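Notebook entry, 2024-12-21
Project: Grarnolell, resource and crafting balance, console build
Kept by: Minoru Kinoshita, Evov

Purpose of the entry. To record the results of the storage and gathering tests carried out on the console build, and to set out what is to be changed before the next build is cut. Earlier entries on the same subject date from August and should be read with this one, as several of the figures given there no longer hold.

Background. Players of the console version have reported that the middle part of the game takes too long. The complaint is nearly always the same: the player can gather freely, but cannot store what has been gathered, and so makes repeated journeys between the mine at Clolembridge and the home camp. The PC version does not draw the same complaint, chiefly on account of the larger chest limit that was allowed there from the start. The console limit was set low for reasons of memory, and was never reviewed after the save format was rewritten.

Test 1, gathering rate. The character was started at the camp with basic tools and no bonuses. The route was the standard one: river crossing, lower quarry, upper quarry, return by the bridge. Ore was gathered until the pack was full, carried back and stored, and the route was repeated until 2,000 units had been banked. This took 46 journeys. The design note allows for far fewer. The shortfall is explained in part by the weight of unrefined ore, which was raised in August to slow down early trading and was not lowered again when trading was restricted by other means.

Test 2, refined bars. The same total was attempted with a field smelter placed at the upper quarry. Bars stack better than ore and weigh less for the same value, and the number of journeys fell sharply. The smelter itself, however, requires a part that can only be crafted at the camp, from materials found beyond the mine. A player who needs the smelter most is therefore the one least likely to own it. This was noted by two testers without prompting.

Test 3, chest limits. A single large chest on console holds 800 units of any one material. Once that figure is reached, the chest accepts nothing further of that material, though the panel continues to show free slots. The message displayed is "Cannot store", with no reason given. Several testers took this for a fault and restarted the game. One of them lost the contents of the pack by doing so, the last automatic save having been made before the journey began.

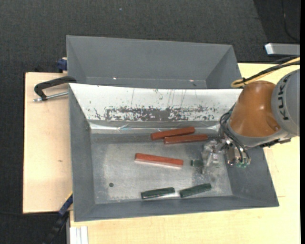

Shibata objected to raising the limit alone, on the grounds that a bigger chest would only move the complaint to the next stage, where bars are spent in quantity on the harbour buildings. The harbour gate costs 1,610 bars, and a player who arrives with two full chests of ore would still face the same wait at the smelter. The view put forward was that smelting time should be looked at first and the chest second.

The objection is accepted in part. Smelting time was not measured in this round and ought to have been. It does not alter the finding on the message, which is misleading at any chest size and will be corrected in any event.

Test 4, use of the console commands. The administrator commands were enabled on a private server in order to fill the stores directly and examine the later buildings without the gathering stage. The following points should be kept in mind by anyone repeating this:

The command for adding material ignores the chest limit. Chests filled in this way will hold more than they should, and will refuse even a withdrawal until the surplus has been removed by command.

Material added by command does not count towards the gathering tasks. The quarry foreman will continue to ask for ore, and the upper road stays shut until the task is marked complete by hand.

Saves made with commands enabled must be kept in the separate test folder. An altered save was loaded by mistake on the ordinary server this week and the trade prices had to be reset.

With the stores filled, the harbour buildings behaved as intended. The gate, the crane and both warehouses were completed in order. The second warehouse does not yet raise the storage limit as its description states. This has been entered as a separate fault.

Changes agreed for the next build:

1. Weight of unrefined ore to return to its value before August.
2. Storage message to state that the limit for that material has been reached, and to give the limit.
3. Smelter part to be available from the trader at Clolembridge, at a price still to be settled.
4. An automatic save to be made whenever a chest is closed.

Changes held over:

Chest limit on console. To be decided once smelting times have been measured at each level of the smelter, with and without fuel bonuses.

Shared storage between camps. Requested by many players, but it would remove most of the reason for the road-building tasks. No work is to be started on it at present.

Remaining questions. It is not clear whether the river crossing should still cost stamina when the pack is full. The rule is written one way in the design note and another in the build. Until this is settled, journey counts from the two versions should not be compared. The tester accounts are also due to be cleared, and anyone who wishes to keep a save should copy it beforehand.

Next session: smelting times, all levels, same route and same starting tools. Results to be added under this entry.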